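On Keeping Household Papers

4/8/24

When my family moved to Flevdale, the papers arrived in 12 boxes. None of them had been labeled with anything more useful than the word "office." Insurance policies had been packed with school reports, and the deed to our previous house was found inside a folder of appliance manuals. The present post sets out the filing arrangement my household has followed since then. It is offered to readers who have written to ask about the matter following my earlier remarks on tax season.

The first principle is that papers should be sorted according to who will need them next. Most published systems sort by subject, and the results look orderly on a shelf. In practice, a person searching for a document is usually responding to a request from a school, a clinic, a bank or a public office. My household therefore maintains one section for each kind of request. A birth certificate is kept with school enrollment papers until enrollment is complete, and is then moved to the section for travel.

The second principle concerns retention. Utility statements are kept for one year. Receipts for repairs to the house are kept for as long as we own it. Letters are outside the system entirely and are stored by the person who received them. My colleague Su-bin Noh has argued that letters should be indexed as well, and she has done so for her late father's correspondence, a collection of 883 items. I admire the work and do not intend to repeat it.

Furniture deserves a brief word. Metal filing cabinets are heavy, and they seldom suit a room in which people also live. An ordinary chest of drawers will serve, provided that the drawers are deep enough for folders to stand upright. Two columns of drawers are preferable to one, as current papers may then be kept on one side and older papers on the other.

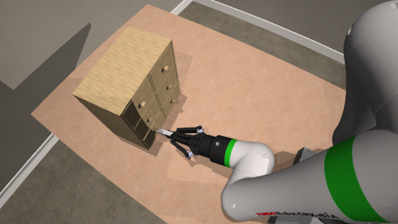
Image credit: Maeng Digital Interiors. Rendering. Used with permission.

Each drawer in our own chest carries a small card on the inside of its front edge. The card lists the sections within and the month in which they were last reviewed. Review takes place every March, before the tax return is prepared, and generally occupies one evening. Last year the review removed around 300 sheets, most of them duplicate bank notices.

Digital copies have a place in the arrangement - though a secondary one. I scan any document that would be difficult to replace and store the files on a drive kept at my brother's home in Ploltum. Jae-hoon Ok, who assisted with the scanning, recommended naming each file with the year first, followed by the issuing office and a short title. This advice has proved sound. I had previously named files by subject alone, and 16 of them were called "certificate."

Several readers have asked about fireproof boxes. We own one of modest size, which holds passports, the deed and the will. The key is kept elsewhere in the house, and two adults know its location.

A further post will address medical records, for which the arrangement described above is not sufficient. Readers who have dealt with records transferred between clinics are invited to write to me before then, in particular regarding fees and waiting times.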